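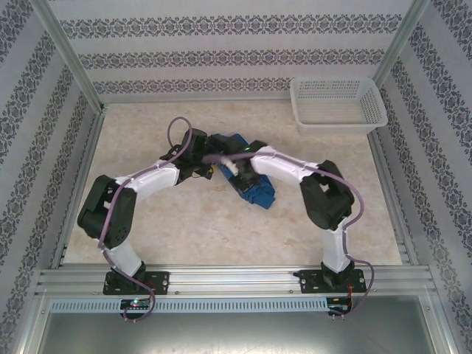 Search this site Enter keywords Go

An afternoon at the Lanel open day
2022-10-12
By Oriana Mansilla

I got to Lanel just after lunch and almost 50 people were already in the hall, so I squeezed in at the side and stayed far too long. I'd come for laundry! Two arms sharing one box, working on clothes - I could have watched it all day.

Bleddyn Wogan ran the demo and took every question, even mine about wallpaper (he let me go on a bit). He told us trousers are the garment he loves to talk about, with all those layers at the waistband and legs that never want to lie the same way twice. 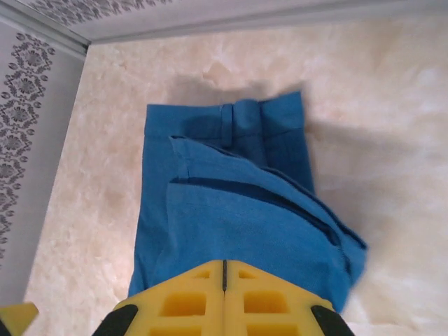 I asked how he'd teach someone to fold a pair, and then tried to say it out loud myself. Try it! I got as far as "one leg over the other" and was stuck. A boy next to me did much better.

The Fusine table had good coffee, and four of us ended up there comparing notes until the lights went down. I'm going back in January.

We use cookies to improve your visit. Accept Manage settings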